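Night walking

Night walking is the pastime of going on foot through streets, lanes and park paths after dark, for pleasure and not to get anywhere in particular. It needs no gear beyond a decent pair of shoes and a light, it can start at the front door, and it turns a neighborhood you thought you knew into somewhere wonderfully strange. Distances shrink or stretch, colors drain away, and small sounds (a gate, a sprinkler, a cat on a shed roof) suddenly carry the whole length of a block.

Seeing after dark

The human eye has two kinds of light-sensing cells. Cones handle color and fine detail and need plenty of light. Rods work in very dim conditions but give little sense of color, so a red mailbox and a green hedge can both end up a soft gray. Rods are also scarce at the very center of vision, and walkers soon learn the old stargazer's trick of looking slightly to one side of a faint object. It works beautifully!

Getting used to the dark takes time. The first few minutes bring a quick improvement, and the slower gains go on for half an hour or more. A single glance at a bright lamp can undo much of it, and many regulars keep their lights dim or pointed well down.

Light and pavement

A light carried low throws a strong pool onto the ground just ahead and leaves the middle distance much darker. The pavement closest to the lamp may look almost white, with its texture washed out, while a curb or pale edging picks up the beam and makes a very handy guide line. Low-angle light is also superb at showing up small things on the ground, and leaves, twigs and pebbles can cast shadows several times their own size.

Streetlights behave differently. Seen from far down a road, one is hardly more than a point with a halo, yet it gives the walker a fixed mark to head for. Windows, porches and pale fences do the same job closer in. Trees are often the darkest shapes on a street, and their outlines are worth learning, as they change so much between January and midsummer.

The Woseck rounds

One well-loved set of routes is the Woseck rounds, first written down by Henrique Sequeira in a stapled booklet that lists 161 streets and paths, each with notes on its surface, curbs and lighting. Vasco Valente later redrew the maps and added the Flallatitz loop, a quiet circuit with a long unlit stretch that many people count as the best part of the whole collection. The booklet asks walkers to stop every 200 steps and listen, a habit known locally as "taking a Lornow" after the lane where Sequeira first tried it.

Safety and manners

Walkers on roads without sidewalks generally face oncoming traffic and wear something reflective. Voices are kept low near houses, and lights are kept off windows. Uneven ground beside a path, where gravel and patchy grass meet the pavement, deserves a slower pace.
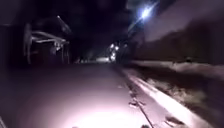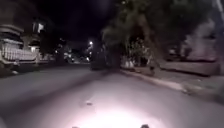
Pavement at night, brightly lit close by and fading into the dark farther on.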